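# Recording grasp examples with a wrist camera - how I do it

Sun 3 March

I've had a few messages asking how I collect demonstrations for the Brimetti project, so I've finally typed up my routine. It's nothing fancy, and you can do it with whatever hand and arm you've got.
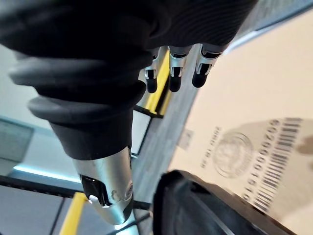 *Wrist view, three fingertips and the thumb by a barcoded cardboard box.*

## Before you start

Pick one task and write it down in a single plain sentence. Mine is "pick up the box and put it on the other side". If your sentence needs an "and then" in the middle, split it into two tasks and record them separately (I ignored this for most of September and ended up relabelling everything).

Then check the camera. Wipe the lens, lock the exposure and take a test clip with the hand open and another with it closed. You want the fingertips and the thumb in view both times. A view full of knuckles won't teach the model much!

## Recording

1. Put the hand in its start pose. I use 6 different ones and rotate through them.
2. Set the box down somewhere new. Turn it a bit as well - I like having the printed side face the camera in some takes and point away in others.
3. Start recording, wait a second, then drive the hand in slowly.
4. Close the thumb last. My grasps come out much cleaner that way, though a friend at Plellmont swears by the opposite.
5. Lift, move, let go, back off. Stop recording.
6. Mark it good, bad or unsure straight away.

Keep the bad ones. I put mine in a separate folder and they've been really handy for training the bit that spots a slipping grasp.

## How many?

I do 70 takes in a sitting and then I'm useless, my steering gets lazy and it shows in the data. The first model that did anything sensible had 155 good takes behind it. The current set is up to 4000, but please don't wait for that before you try training something.

## Sorting it out afterwards

I load everything into Brorker, which lines up the video with the joint readings. Scrub through a handful by hand and look at the moment of contact. If the fingers touch the box in the video but the readings only jump several frames later, your clocks have drifted, so fix that first and re-export.

Trim the dead time at both ends, but leave a little pause before the hand moves. I cut mine too tight once and the model lunged the second I switched it on - keep the stop button close.

Next up is soft packaging, which I'm rather dreading.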